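Mesh office chairs, how do you clean yours?
Home and Office Furniture > Care and Cleaning

prarn_lad
Joined March, 107 posts

We've got black mesh chairs at work, all the same sort, mesh back and a dark seat with arms. They get used by whoever turns up, so they pick up dust, crumbs and hair. I've been put down to sort out a cleaning routine and I'd like to keep it cheap. At the moment it's a cloth over the seat and arms and that's about it. White desks, wood floor, so every bit of fluff shows.

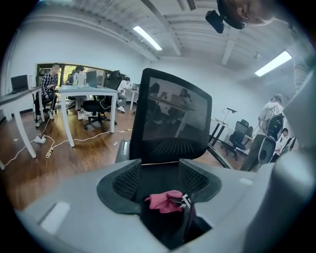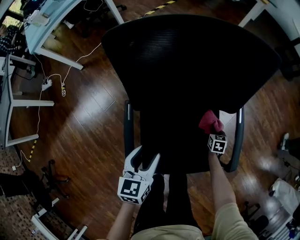
Ohemaa Sulemana reckons a cloth on its own only moves the dust about on a seat like that, and that you want to hoover first with the brush head on. I'd go along with her. She does the chairs at our Jovalville branch that way and they come up well. Back of the mesh first, then the front, then the seat.

Posted by tenpenny_k

prarn_lad
Fair enough. We do have a hoover but the brush head went missing. Is it worth buying another?

olthorpe_mick
Yes. They're cheap and most of them fit. Do the gap between the seat and the backrest as well, you'd be amazed what comes out of ours.

greyfinch
I don't agree about hoovering mesh. I did it weekly on two chairs at home and the mesh went baggy on both. Might have been their age, but I stopped. A damp microfibre cloth is fine if you rinse it often. Warm water, a drop of washing up liquid, wring it right out.

olthorpe_mick
Hoovering doesn't stretch mesh. People leaning back in it does that.

greyfinch
I live on my own and I sit up straight.

tenpenny_k
Depends how strong the hoover is. Turn it down and keep the head moving. Ours is an old one with no power setting so we just open the slider on the handle.

prarn_lad
What about the colour of the cloth? Someone told me never to use red or pink on anything because the dye comes out.

greyfinch
On black chairs I wouldn't worry. On your white desks I would. Wash new cloths on their own a couple of times first and see if the water runs clear.

olthorpe_mick
Some places go by colour anyway, one for the toilets, another for the kitchen and so on. If yours does, check before you buy a pack.

prarn_lad
We don't, but I'll ask. And the arms? Ours go sort of greasy where people rest their hands.

tenpenny_k
Same soapy water, then a dry cloth. Don't use furniture polish. I tried it on 3 chairs and they were slippery for days.

zed_m
The Zerouali foam spray is all right on arms. Not on the mesh, it dries white and you have to pick it out with a toothbrush. Can't remember what I paid.

greyfinch
Don't forget the castors. Hair winds round them and then they drag, and on a wood floor that leaves marks. Tip the chair over, pull the wheels off if they'll come, and snip the hair with small scissors.

prarn_lad
Right, I'll get a brush head and try one chair each way before doing the rest. Will post again when I've done a few weeks of it.

olthorpe_mick
Do the one nearest the door first, it'll be the worst.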